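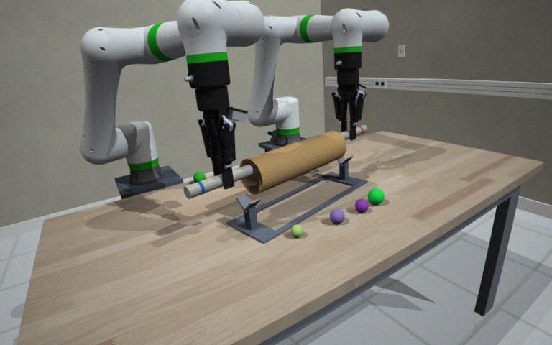 Kitchen Tips for Families Helping a Student Move In

Most first-year residents share a kitchen with a whole floor. The hints below come from parents and returning students in Dudow Hall and the Zimberg apartments, and they cover what to bring, where to keep it and how to clean up with very little space.

Before you pack

Check the appliance list that came with the room assignment. Hot plates and toaster ovens are not allowed in bedrooms. Microwaves up to 900 watts are fine in the Zimberg apartments but not in Dudow, where each floor kitchen already has 2.

Talk to the roommate first. One can opener, one colander and one cutting board will serve a room. Plates and mugs are worth having separately.

Leave the good knives at home. A single chef's knife with a plastic blade cover does nearly everything, and it should go back to the room after use.

Labeling

Masking tape comes off in the dishwasher. Paint pens hold up better if the mark goes on the underside and is left overnight before the first wash. For lids, write the same number on the lid and its container.

Food in the shared fridge needs a name, a room number and a date. Unlabeled items are thrown out on Saturday morning, including unopened ones.

Storage

An under-bed bin with a tight lid will hold dry food for two weeks – rice, oats, pasta, canned soup. Keep flour and sugar in screw-top jars. Anything in a paper bag will attract ants by October, especially on the ground floor.

A hanging shoe organizer on the closet door is good for spice jars, tea and packets. Put the heavy things in the bottom row or the hooks will bend.

Cleaning up

Burned pan: cover the bottom with water, add a spoonful of baking soda, simmer for 15 minutes and let it cool before scrubbing. Don't do this with nonstick pans. Warm soapy water and a soft sponge are enough for those.

Microwave smells: heat a bowl of water with a few lemon slices until it steams, leave the door shut for a while, then wipe the inside.

Sponges should be replaced every couple of weeks. A dish brush lasts longer and dries faster.

Shopping without a car

The campus shuttle stops at the Dakasell market and takes 20 minutes each way. Two sturdy bags are easier to manage on the bus than one large one. Győri Bakery, across from the stop, marks down bread after 5 p.m. – it freezes well if sliced first.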